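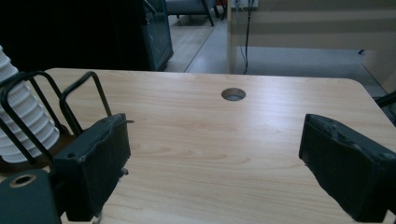 July, evening. Bench notes, hand-held gripper, fourth rebuild of the fingers.

Started at the desk by the partition at 4 and meant to stop at 5. Did not stop at 5.

The top lips of both fingers are in a poor state, the right one worse. The left has gone frayed along its rim and the right is chipped, with a rough edge you can feel through a glove. I had put this down to me knocking the thing against the desk. I'm less sure now. The chips are along the top, and the top isn't what hits the desk when I fumble a pick. More likely the blocks are too brittle for what we ask of them, and we knew that when we made them and went ahead anyway.

The Prastau notes that came with the finger pattern say the blocks are good for 1,000 closes before they need looking at. I don't believe it. My tally for this pair stands at 285, counted in pencil on the back of the parts list, and I would not give them to anybody else to use. It may be that Prastau closed theirs on nothing. Closing on air is easy and we could all get to 1,000 that way.

What I did this session:

- Checked the pin at the corner of the left finger. It still stands proud. Did not tap it down, as the last time I did that the block split.
- Nipped up the screw on the inner side of the same finger. It took a bit under a quarter turn, and it shouldn't have taken any. Third time this month. Thread lock next, the weak sort.
- Opened and closed empty 11 times and watched the gap. Seven closes looked square to me. The other four met at the bottom first, with daylight showing at the top.
- Tried a pencil, a roll of tape and the Jeketti test block. Pencil fine. Tape fine. The block turned in the grip each time, always the same way.

That turning is the thing I want to get to the bottom of. The inner faces are supposed to be parallel when shut. If the right one comes in at a lean then anything with a flat side will swing until it finds the lean, and the block is all flat sides. Two possible causes: the finger itself has gone out of true, or the part it bolts to has. I have no way of telling them apart without swapping left for right, and the pin gets in the way of that. Whoever put the pin there (me) should have thought about it.

On the Bjarnason fix. Their write-up says to glue rubber sheet on the inner faces and the lean stops mattering. I can see why it would look better. Rubber gives, so the block would sit still for a while. But the lean would still be there under the rubber, and the first heavy thing we pick up would show it. I would like to know what is wrong before I pad it. If someone wants to try rubber on the spare pair, please do, but write down the before as well as the after. The last lot of "much better grip" in this book has no before at all.

Same goes for the claim on the previous page that the rebuild has "halved dropped picks". Halved from what? I went back through the book and found two sessions with drops written down, both with different objects, one of them done by a different pair of hands. My own feeling is that we have all got better at squeezing the trigger.

Light was decent until late on. The sheen on the desk makes small gaps hard to judge by eye, so lay a sheet of matt paper down before doing the close test. Also keep screws well away from the cable hole. I've lost one down it before and it took longer to find than to fit.

Still to do

1. Cut a new right finger from the tougher stock. One only, so there is something to compare.
2. Feeler gauge at top and bottom of the closed gap, three closes, numbers in this book.
3. Fit the new one and repeat with the Jeketti block, same spot, same hand.
4. Ask Prultis whether the mounting part can be bought by itself. Their list only shows the whole body and I am not paying for a body to get one bracket.

Spent around an hour on the screw and the pin alone. Old fingers stay on until the new one is cut. Please don't use them on anything you care about.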